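The Cloth That Stays On

There is a drawer in almost every family home, usually the second one down, where the good tablecloths go to be forgotten. Ours held a white damask with a gravy stain in the shape of a boot, two embroidered runners and a lace thing so delicate that my mother would only unfold it to check that it was still there. The cloth we really lived on never saw the inside of that drawer. It was wipe-clean, printed all over with lemons, and it stayed on the kitchen table from one year to the next, through homework and pie dough and the tax return.

I have been thinking about that cloth all summer, ever since I stopped in at a household goods shop called Tóth to buy clothespins and came out an hour later with two and a half yards of printed vinyl under my arm. The back wall there is nothing but rolls. I asked how many patterns they carried and was told 232, which seemed to me both far too many and somehow not enough, as I wanted a blue one with pears and they had only green.

You choose it differently from other fabric. With curtains you hold a corner up to the light and think about the walls. With a table covering you think about soup. You think about what it will look like with the mail on it, and a bag of onions, and somebody's elbows. The old plain checks are still there for people who like plain checks, but the rolls that go fastest, I was told, are the busy ones – roses and teapots, melons cut open, ribbons, seashells, the whole lot laid over squares with no worry at all about whether a starfish belongs next to a rose.

I used to be a little snobbish about those. I'm not anymore. A busy cloth is kind to a busy table, and a crumb that would shout at you from white linen goes quietly missing among the petals. Fruit looks well on it, too, which I hadn't expected. I would have said that real tomatoes and oranges on top of a printed still life would be a muddle, and it's a cheerful muddle, the kind of table where you pull out a chair without being asked.
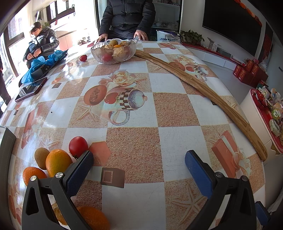 Mine has had the same roses on it for so long that they've worn pale where my husband rests his arms, writes a reader from Lorkia, and I bought a new one last fall and put it on, and neither of us could eat. It went back in its tube after 30 minutes. The children think we are ridiculous.

I don't think they are ridiculous in the least. My own mother replaced the lemons just once, with a different set of lemons, and there was a coolness in the kitchen for a week.

What strikes me, going from one kitchen to another, is how little of what sits on such a table has to do with eating. There will be a fruit bowl, nearly always, and it will be holding an apple or two and something made of paper. There will be a tablet or a phone, and plastic bags on their way to being folded or used. A second helping of fruit tends to gather away from the bowl, down by whoever is sitting there, and I have never once been able to say how it got there in my own house. The dining room may have the handsome chairs, but people do their sorting and peeling and talking where the surface forgives them.

It does ask for a bit of care in return. Wipe it with warm water and a drop of dish soap, then go over it again with a clean cloth, or it will turn sticky by the window. Never iron it. If it comes off the roll with creases, lay it out flat overnight with a few heavy books on the worst of them, and be patient. Hot pans need a trivet or a board. My neighbor in Janedholm keeps a bread board on hers at all times for just this purpose, and it has never, as far as I know, met a loaf of bread.

As for the good cloths, I did go back to the drawer. The damask came out in September last year for a birthday, boot and all, and we were very careful and sat up straight. By the time the coffee came, two of the guests had carried their cups into the kitchen, and the rest of us went in after them.

Contact Follollow Magazine | © 2022 Follollow | All rights reserved | Back to top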